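4.3 Choosing household tasks for the Grasico gripper

Before you write a task list, read this section to the end. Many users ask us if the machine can already tidy a home. Our answer today is: some parts of it, with a person near. Hard objects of simple shape go well. Soft and transparent storage is still difficult.

1. Set the finger opening to the widest position before you approach a soft box.
2. Start the approach from a corner. The fabric edge is easier to find for the software than the clear wall.
3. Close the fingers at speed 3 or lower.
4. Stop when the wall begins to bend. Do not wait for the force alarm.
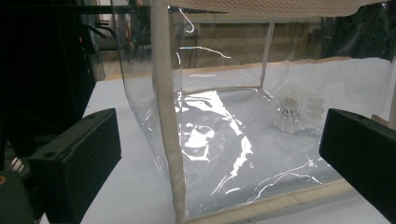 Valtonen, February

Clear vinyl gives bright reflections under a ceiling light, and the Teso depth module may read them as a solid surface, or as nothing. A small item inside, such as a shuttlecock, is then reported in the wrong place or not at all. In our trial of 63 attempts to take one item out of a box of this type, 8 were finished without help from the operator.

Note: Oskari Kemppainen, who made the trial, recommends to open the lid by hand first. With the lid closed we do not have a result good enough to print.

CAUTION: Do not leave the arm alone with soft boxes. It can pull the complete box from the table — also when the item inside is very light.

5. If the item is lost two times, press Hold and move the lamp, then repeat from step 2.
6. Write the result in the task log under code 355.

For folding and closing of fabric lids, see the Grorkitz supplement by Oddur Kárason. These tasks are marked "not ready" in the present version.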